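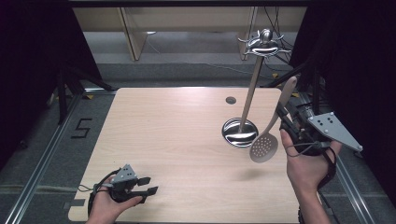

Why Does a Skimmer Have Holes in It?

Go look in your kitchen drawer, or on the hook by the stove, or wherever the big spoons live at your house. I bet you'll find one that seems like a terrible spoon. It's full of holes! You couldn't eat soup with it if you tried (I have tried).

It's called a skimmer, and the holes are the whole point.

Let's say you're making dumplings. You drop them in a big pot of boiling water, they bob up to the top when they're nearly done, and now you need them back. If you use a regular spoon, you get a dumpling plus a puddle of very hot water. With a skimmer, the dumpling stays up on the flat round part and the water falls through the holes, back into the pot where it came from. You wait a second or two, give it a tiny shake, and over to the plate it goes.

Scientists have a word for this kind of thing. When you separate something solid from something liquid by using holes, you're straining it. A colander strains. So does a tea bag, if you think about it, and so does the little basket in the bottom of the sink that catches the peas.

Where the Name Comes From

To skim means to take something off the top. When my grandmother made chicken soup, a gray foam would come up in the first few minutes, and she'd slide her skimmer along just under it and lift it away. The foam isn't dirt, by the way. It's mostly protein that came out of the meat and clumped together when the water got hot. You can eat it, it just makes the soup cloudy.

How Big Should the Holes Be?

This is my favorite part. The holes have to be smaller than your food and big enough for the water to get through. Sounds easy, but rice is tiny! Rice would slip right through a lot of skimmers, so most people pour it into a fine strainer instead. And if the holes are super small, water gets a bit stuck in them. Water likes to cling to itself and to the things it touches. Dip a skimmer in the sink sometime and lift it up slowly. You may see little windows of water stretched across some of the holes. Blow on them and they pop.

Why the Handle Is So Long

Boiling water is 212 degrees Fahrenheit at sea level, and the steam coming off it can burn you too. A long handle keeps your hand well away from both. It also means the skimmer looks silly in a short drawer, and that's one reason some people hang their tools up on a stand. I've seen a stand with a wooden pole and a shiny top with curly arms, like an octopus or maybe a crab. One arm for each tool. I want one badly.

Try It Yourself (No Stove Needed)

Fill a big bowl with cool water on a Saturday when the kitchen is free. Toss in a few grapes, some dry macaroni and a spoonful of rice. Put a towel under the bowl, trust me. Now fish everything out with the skimmer.

Which things stayed on? Which ones got away? Then try again with a regular spoon and see how much water you bring along with each grape. If you pour each spoonful into a cup you can measure it at the end. Mine filled up faster than I expected, and then I knocked it over.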